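Delwyn Rutherford Talks About the Nuleck Hand Gripper Service
January 29, 2024

Delwyn Rutherford runs the rental desk at Dirkix, a small company that lends out hand-held grippers to groups who want to record household tasks for robot training. The tool is called the Nuleck. You hold it, squeeze it, pick things up with it, and the recording goes to whoever is training the arm. We spoke by phone for most of an hour.

Rutherford came to the job from tool rental. "I used to send out floor sanders," he said. "People want it to show up charged and they want a number to call. It's the same work."

The kit goes out in a hard case with the gripper, two batteries, a charger, a spare set of fingertip pads and a printed card of instructions. The rental period is 21 days. A shorter one was offered when the service opened in September, but customers kept asking for extensions and Dirkix dropped it. The price is $400 per period, shipping included. Buying the kit outright costs $2755, and Rutherford does not push it.

"Rent it first," he said. "If your people hate holding it, you've found that out for a lot less money."

I asked what people hate about it. He said the weight, mostly. The first batch had the battery at the back of the handle, and wrists got sore before lunch. The current version moves it under the palm. He also said the trigger spring is still stiffer than he would like – Antoniuk, the shop that makes the handles, is working on a lighter one, and he would not give me a date.

The fingertip pads wear out faster than anything else. Rutherford said a busy group gets around 3 weeks from a pair, and that the spare set is in the case for that reason. Dust is the usual trouble. "Wipe them at the end of the day. A damp cloth is fine. Don't use anything with alcohol in it, it dries the rubber."

Most customers record in ordinary rooms, with beds, shelves and whatever boxes are there. Homorton, a training outfit that has rented four times, asked early on if it should clear everything out first. Rutherford told them to leave it. "A robot that only knows clean tables isn't much use to anyone. Just keep the floor clear where you walk."

His other advice was about speed. New users move too fast and snap the jaws shut. He tells them to open wide, come in slowly and wait a beat before lifting. He would like that printed larger on the card.
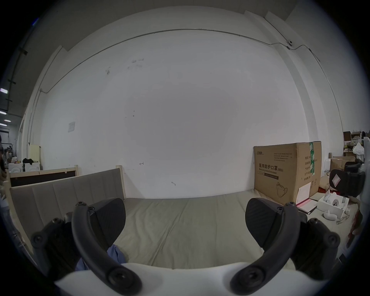
Can one person record alone with the kit?

One person can do it, but Rutherford recommends two, with the second person resetting the objects between takes.

Support is by phone on weekdays. Rutherford answers most of the calls himself, and he said the most common one is about a battery that isn't pushed in all the way. It should click. If a gripper fails during a rental, Dirkix ships another and adds the lost days to the end of the period. Worn pads and scratches are not charged. A cracked jaw is.

A left-handed handle is planned. "I'm left-handed," Rutherford said, "so I ask about it every week."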